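Artificial flower day fills the Terndale hall with colour

Terndale's old drill hall has smelt of floor polish and instant coffee for as long as most of us can remember, and in October it looked like a florist's cool room on the eve of Mother's Day. The annual artificial flower day was back, bigger than ever, and if you missed it you missed a ripper.

Doors opened at 10 and there was already a line down the ramp. By lunchtime the urn had been filled and refilled, the lamingtons were down to crumbs, and the trestles along the north side were a riot of roses, gerberas, carnations and peonies, none of which will ever need a drop of water.

The idea is simple. You bring a vase, or a jug, or an old teapot with a chip in it, and you take a seat. There are tubs of stems to pick from, sorted by colour, and people on hand who know how to turn an armful of them into something you'd be proud to put on the sideboard. You pay a gold coin for each stem you keep. If you change your mind, the stems go back in the tub for the next person.

And there were plenty of stems! The Gustine branch of the garden club has been collecting them since autumn, mostly from house clearances, a wedding hire business that was changing its range, and one very generous shop display. The final tally before the doors opened was 3000 stems, which took two carloads and a horse float to bring across. The float had been hosed out first, we're assured.

This year's theme was the mixed bunch. Last year's was all white, which looked lovely in the photographs but left a lot of people scared to touch anything. Mixed bunches are far more forgiving. You can put an orange calendula next to a pink carnation and it looks cheerful instead of wrong, and if you've got one really big bloom you can build everything else around it.

The morning session covered the basics. Start with the tall stems, get them leaning slightly away from each other, and only then bring in the middle layer. Bend the wire well down the stem so you don't end up with a kink under the flower head. Keep a few leaves on, even if they look a bit plasticky up close, as a bunch with no greenery reads as a handful of lollipops from across the room. Then put your brightest flower low and a bit to one side. Everyone wants to put it smack in the middle, and everyone is happier when they move it.

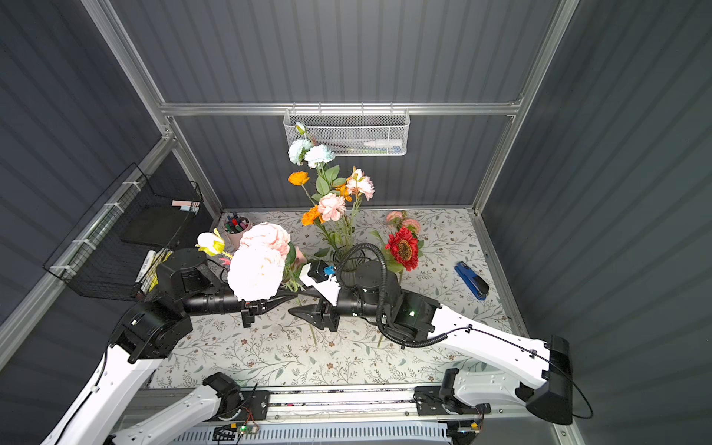
Clear glass caused the most discussion. It is the prettiest choice and the hardest to work with, as every stem shows and there's no foam to hold anything still. The Gustine crew's trick is to cross the stems as they go in, each one leaning over the last, so that they lock together at the neck. It takes a few goes. There was a fair bit of muttering at the back tables and then a cheer when the first one stayed put. A handful of glass pebbles in the bottom will help if the vase is light, and for a narrow neck you can simply wind a bit of clear tape around the stems below the waterline (where the waterline would be, anyway).

Pale blue turned out to be the colour of the day. The tub of blue carnations was picked clean well before lunch, and people were doing swaps across the tables to get hold of one or two. Blue isn't a colour real carnations come in without some help from a dye bottle, and the purists had a grumble about it, but against orange and soft pink it really does sing. The red gerberas went nearly as fast. A single red gerbera will carry a whole arrangement on its own, and several of the kids worked that out long before the grown-ups did.

The peonies are worth a mention as well. The good ones have a touch of pink deep in the petals, and they come out of storage looking like squashed hankies. Don't throw them out! A bit of steam from the kettle, held well back, and a gentle tease with the fingers will open them up again. One very flat specimen from the bottom of a Gustine tub was brought back to life in front of a small crowd and ended up as the star of the raffle arrangement.

After lunch it was cleaning. It might not sound like the highlight, but it was standing room only. Dust is what gives an artificial bunch away, and most of us have a vase somewhere that hasn't been touched since the good curtains went up. The advice was to go gently. For polyester and silk-type petals, a soft paintbrush or a hair dryer on the cool setting will shift most of it. For the rubbery "real touch" kind, a damp cloth and a drop of dish soap is fine, petal by petal, and then leave them head down on a rack overnight. Anything with glued-on pollen or painted veins should be tested on the back of a leaf first. The bag-of-salt method got an airing too, and opinion in the hall was split right down the middle. Some swear by it. Others are still finding salt in the carpet.

Fading was the other big question. Reds and blues are the first to go on a sunny windowsill, while the creams and greens hold on for years. If you love a particular spot and it gets the afternoon sun, keep a couple of bunches and rotate them with the seasons. Store the spare one upright in a tall box with a bit of tissue between the heads, and label the box, or you'll be opening the Christmas baubles in March.

Entries in the small table display were up on last year, with 206 arrangements lined up along the stage by mid-afternoon. They came in vases, milk jugs, a gumboot, a colander and a very handsome brass shell case. The judges were asked to look at balance, colour and "would you smile if you walked in and saw it", and the third of those seemed to get the most weight. First place in the open section went to a low bowl of calendulas and rosebuds, no taller than a coffee mug, that had people leaning in for a closer look all afternoon. The junior ribbon went to the gumboot, and rightly so.

The Mahmoudi bakery sent down trays of date slice for afternoon tea, and they were every bit as good as they looked. Thanks also to the Jandemcombe craft group, who lent their floral table mats. A patterned mat in soft cream does wonders for a display. It hides the scratches on the trestles, and the colours in the flowers seem to lift off it. Several people asked where to buy them. They were run up from a remnant roll, so there aren't any more of that print, but the group is happy to share the measurements if you'd like to make your own.

Proceeds go towards new blinds for the hall, and after the stem sales and raffle were counted there is enough to do the whole western side. Anyone who has sat through a summer meeting with the sun in their eyes will be pleased to hear it.

The leftover stems won't go to waste. They are being made up into small posies for the reading room at the Terndale library and the front counter at the Gustine swimming pool, where fresh flowers never last more than an afternoon in the chlorine and the heat. If your club or waiting room could do with a bit of brightening up, leave a note in the box at the hall and you'll be added to the list. There are still good numbers of pink carnations and white rosebuds, a few orange calendulas, and more fern than anyone knows what to do with.

A follow-up evening is already planned for those who wanted more practice with tall arrangements. It will be held in the supper room, starting at 7 pm and running for 2 hours, with places for anyone who can bring a vase and a pair of wire cutters. Please don't bring your good scissors, as the wire will ruin them. Tea and coffee will be on, and the tubs will be out again, topped up with a fresh donation of hydrangeas that arrived too late for the big day.

Names can go on the sheet inside the hall's front door. If you took home a borrowed cream mat by mistake, it can be dropped off there too.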